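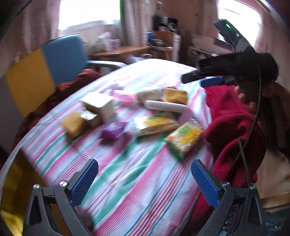
**Wevthorpe Neighbors' Magazine | Home & Pantry Desk**

# Everything Out on the Bed

I have a confession about how I sort things. I own a perfectly good kitchen table, and I never use it for this. When it's time to go through the odds and ends, I carry the whole mess to the bedroom and tip it out on the striped sheet (pink, white, mint green - it has been through more washes than I have birthdays) and start from there.

My neighbor Edith Bedoya thinks this is disgusting. "Food on the bed," she says, in the voice other people save for mice. But everything on there is wrapped, Edith! And a bed is wide and soft, nothing rolls off and cracks, and I can sit on the end of it while I think. My knees vote for the bed every time.

The way the stuff piles up is always the same. I come home from Espinoza, the little grocery on the corner, with a couple of long yellow packets because they were by the register, and a purple snack I fully intended to eat on the walk. Something for the bathroom gets dropped in the same bag. The bag goes on a shelf. Two weeks later there's another bag in front of it, and I'm back at Espinoza buying the same yellow packets again, feeling very organized.

So out it all comes. I push the red blanket off to one side and I don't fold it, because folding the blanket is how I end up cleaning the entire bedroom and never getting to the packets. Then I let everything sit in one heap for a minute. I like the heap! Food next to a sponge next to a cardboard box with its flaps up, all of it looking like the prize table at a very strange raffle.

The cardboard box used to be my whole system. I kept boxes from everything, and I mean everything, down to the one my Ollbridge desk lamp came in. They're fine for about a month, and then the flaps go limp and somebody puts a damp cloth in there and you have a soft box with a smell.

What changed my mind was a tin. I was visiting Eusebio Rivadeneyra last December, ostensibly to return a casserole dish, and he had his on the kitchen counter with the lid off and half his life inside it. Tea, string, batteries, a bar of soap still in its paper. He told me he'd kept it since his first apartment and had never once considered a drawer. I went home and dug out the big gold one I'd been saving for cookies I was never going to bake.

Now, about packing a tin. I've done it badly in every possible way, so take this as the notes of a survivor. Boxed things go against the wall, where they stay put. Packets can lean on each other, and I like them tilted so I can grab a corner. A plastic bag squashes down into whatever space is left in the middle. The sponge goes in last, right up against the near side - it gives a little, so it holds everything else still when I carry the tin down the hall.

And I leave some things out. There's always something that doesn't belong, and if I force it in I'll be hunting for it by supper. The purple packet never makes it into the tin at my house, for reasons you can probably work out.

Edith asked me once why I don't just buy one of those Dillier organizers with the little compartments. I did, Edith! I bought 2, and they're under the sink holding each other. I could never decide which compartment a sponge was. With an open tin there's no deciding. You look in and see the corn packet, and you know you don't need another corn packet.

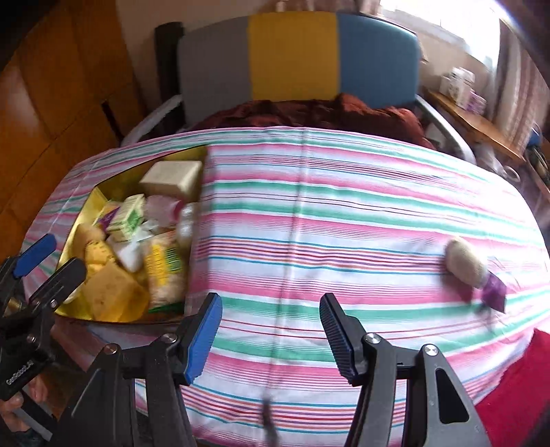

## If you want to try it at your place

Pick a bed you aren't planning to sleep in for an hour. Shake the sheet out afterward, whatever you think of crumbs. Use a tin with a wide mouth and straight sides, and leave the lid off for the first week or you'll forget what you put in there.

Mine lives on the low shelf by the hall closet now. Edith came by yesterday for a sponge, and she found it before I'd even gotten up from my chair.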